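The Slow Return of the Afternoon Tea Break

At four o'clock the ovens at Russo go off, the street door gets propped open, and the whole back room fills up with people who have come for one thing: a pot of tea and somewhere to sit with it. I had driven 80 miles to see this, and I would happily do it again tomorrow!

Russo is a tea room in Vatcombe, a town that had lost its last sit-down café before Hedvika Šindelář took the lease. She opened with 26 chairs and a shelf of teas she'd blended in her own kitchen. The smoky one, Gurkwood, still outsells everything else. 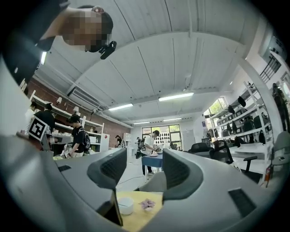

Tea tastes different depending on what you drink it from, and Hedvika will argue the point for as long as you let her. Thick mugs hold their heat but dull the first sip, she says, and glass looks lovely and burns your fingers. Her own pick is a small white cup, much like the one on the pale yellow tabletop, because you can judge the color of the brew against it (and because you get to pour a second one sooner).

Her supplier, Faisal Baloch, got me hooked on a green tea brewed far cooler than I'd ever dared. Two minutes, no more. It was sweet, a bit grassy, with none of the bitterness that put me off green tea as a teenager. I bought 252 grams, an odd amount, but that was what the tin held when he filled it to the brim. 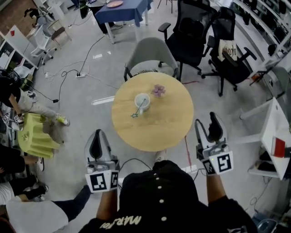

A white cup and a star-ended stirring stick on a round table.

What I loved most was the talk. Iestyn Griffiths, a retired bus driver, was teaching two students how to warm a pot properly – swirl, tip, wait, fill – while arguing cheerfully about whether milk goes in first. He's firmly for milk last. The students weren't convinced, and the debate ran right through a plate of ginger cake.

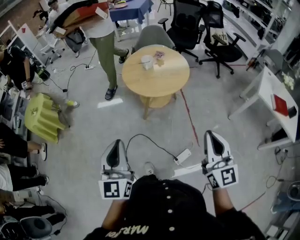

Power strip and adapter on the light gray floor, with the round table nearby.

Hedvika plans to add evening tastings in January, starting with black teas and moving on to the roasted ones. I've already put my name down for the first, and I'm bringing my own cup.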